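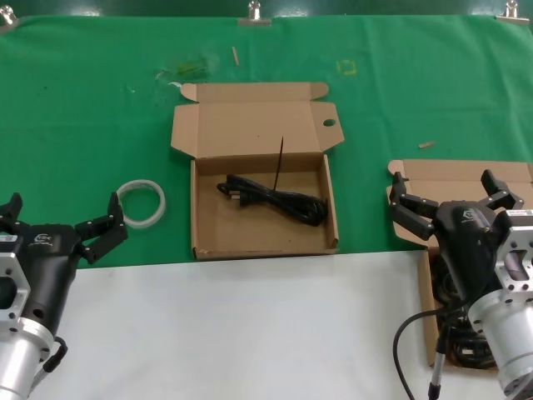
Last changed: August

The price of a two-armed packing robot is easy to find. The price of the person who must stand beside it is not in the brochure, and I think this is the most important number a small workshop should ask for before it signs.

I write this as someone who runs a small packing room. We put power cords, adapters and small spare parts into cardboard boxes for three customers, of which the largest is a lamp maker called Bennani. My company is in Stamham, in a building that was a bakery before. I am not an engineer. I can read a contract, and I have read the one from Hekulach four times now, twice with a dictionary.

Hekulach offers its packing service under the name Skurelance. You do not buy the arms. You rent a station with two arms, two-finger grippers, a table, the software and what they call "task care", and you pay by the month. Task care means that when your product changes, their people teach the station the new work. For us the rental is 3,541 per month for one station, before tax. For this money I could pay one good worker and a part of another, and I want to say openly that this was the comparison I made first. I believe every owner makes it first, also those who say in public that they do not.

Now I will explain why I think the service is better than its critics say, and also why I have still not signed the long contract.

The critics, when they come to visit, always look at speed. Birthe Hafþórsson, who has a packing room twice as large as mine, stood next to the trial station for one minute and told me her youngest packer would finish a pallet before these arms finished a shelf. She is right. A power cord is a difficult thing. It has a stiff plug on one end and a soft body which wants to go in every direction, and a cable tie whose tip sticks up in the air wherever it wants. A person presses the coil down with the palm and closes the lid with the thumb, in one movement, without thinking. Two fingers made of hard material have no palm. To put a coil in a shallow tray so that the lid can come over it, and then to find the tab and bring it to its place, is for a machine a chain of small problems.

But speed is the wrong first question for a room like mine. My packers are fast in the morning and slow at four in the afternoon, and I do not blame them, I am the same. What I need is a steady quantity which I can promise to Bennani. In the trial we agreed with Hekulach on a target of 200 boxes for a shift, and my best packer laughed at this number. I did not laugh. If I know it will be 200, I can plan the truck. If it is 356 one day and half of this the next day, I must keep a reserve, and the reserve costs me floor space that I do not have.

So my first opinion is that a slow station with a known result can be worth its rent. My second opinion is less friendly.

The contract says that the customer provides "a suitable and maintained work surface." I read over this line the first time. Aicha Zerouali, who does our bookkeeping and reads everything as if it were a threat, did not. She asked: who maintains it, with what hours, and on whose salary? The surface is a cloth with binder clips along the top, and a white sheet in front. It is a cheap and sensible solution, I have no complaint about it. But a cloth is moved, and clips come loose. Small pieces collect on it, a bit of wood, a peg, a smear of something green. The roll of tape gets left lying next to the box. A person packing at this table pushes such things away with the elbow. For the station, someone must look, decide and clean, and this someone is paid by me.

I asked Hekulach's sales representative, Rania Hamdy, how many hours of attention a station needs per shift. She was polite and she answered quickly, which I appreciated, but her answer was that it depends on the product. Of course it depends on the product. They have seen my product, it was on the table for the whole trial. I think a company which sells a service by the month should be able to write the hours in the offer, even if the number is ugly. A washing machine has its water use written on a label, and people still buy washing machines.

I must be fair also on the point of task care, where I expected little. In the middle of the trial Bennani asked for a different coil, tied tighter. I was afraid this would be the end of it. Hekulach sent Lovisa Løken, and she spent 2 days with us. She did not start with the computer. She packed boxes by hand next to my people for a whole morning and asked them what they do with the plug, on which side it should lie, and when they know that a lid will not close. My packers liked this, and so did I. If I had only the brochure, I would have thought that teaching a robot is something done in another city. After she left we could continue with the new coil, more slowly than with the old one, but we could continue.

This kind of help is the real product, in my opinion. The arms and the grippers will become cheaper and other companies will offer them too. A person who comes and watches how a cord is laid into a tray will not become cheaper. And yet in the contract task care has one paragraph and the arms have eleven pages. There is no limit for how long I must wait for a visit. There is no word on what happens to the rent while the station waits.

My neighbor Huguette Morin, who rented a station for cosmetics boxes, tells me I am too careful, and that I should sign for the long period and take the lower price. Perhaps for her this is correct. Her box has the same content all year. Mine changes when a lamp maker changes his mind.

I have asked Hekulach for two additions: the hours of attention written as a number, and a maximum waiting time for task care, with the rent stopped after it. Until I have both on paper I will rent month by month and pay the higher rate.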